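Setting Up the Claeys

I got the job on a Sunday, which suited me perfectly. Quiet building, kettle on, and a two-armed Claeys with fresh fingers on both hands and a work order from Gernov that said only: set grip, check both sides, sign off. I could have sung!

Now, a two-armed machine is a lovely thing to look after, a bit like tuning two violins that have to share a chair. You set one hand and the other feels wrong. So you go back, and forward, and back again, and all the while you are learning how it likes to move. 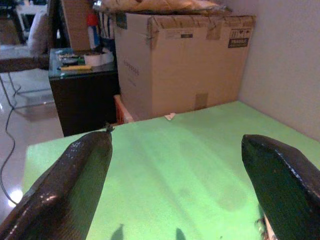
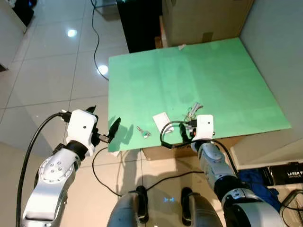 Keys on the green board, arms on either side. 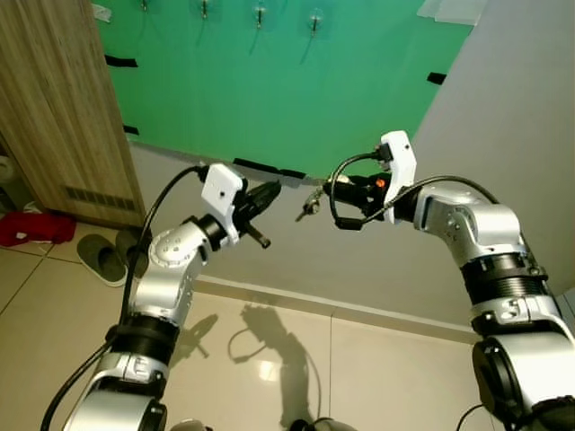
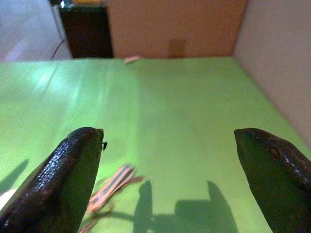

Why set the grip with the fingers wide open?

Open is the one position where the fingers push on nothing, so the zero you store there is a clean one. Store it closed and every later grip carries a little of that first squeeze with it.

I had that from the old Prastia manual, page 101, and I have loved it ever since I was a trainee. I opened both hands, stored both zeros and asked for the gentlest close on the list, 200. Left hand, beautiful. Right hand, a tick. A tiny tick, like a beetle in a skirting board.

You can't leave a tick. I took the cover off (4 screws, and I only dropped one) and ran my thumb down the cable where it bends behind the wrist. There it was, a tie pulled far too tight, so that every turn of the wrist tugged on the plug. I snipped it, gave the cable a good generous loop and put on a new tie from the Mundier tin, loose enough to slide a pencil under.

Then 200 again. Silence. I tried 400, just for the joy of it, and the fingers came together like a pair of hands about to clap.

"Oh, you beauty," I said, out loud, to a wrist.

I wrote it all on the work order, the tie, the loop, the two zeros, and there was still half a line left, so I put: runs sweetly. Then I made the tea I had boiled the kettle for in the first place, and ran the left hand once more while it brewed.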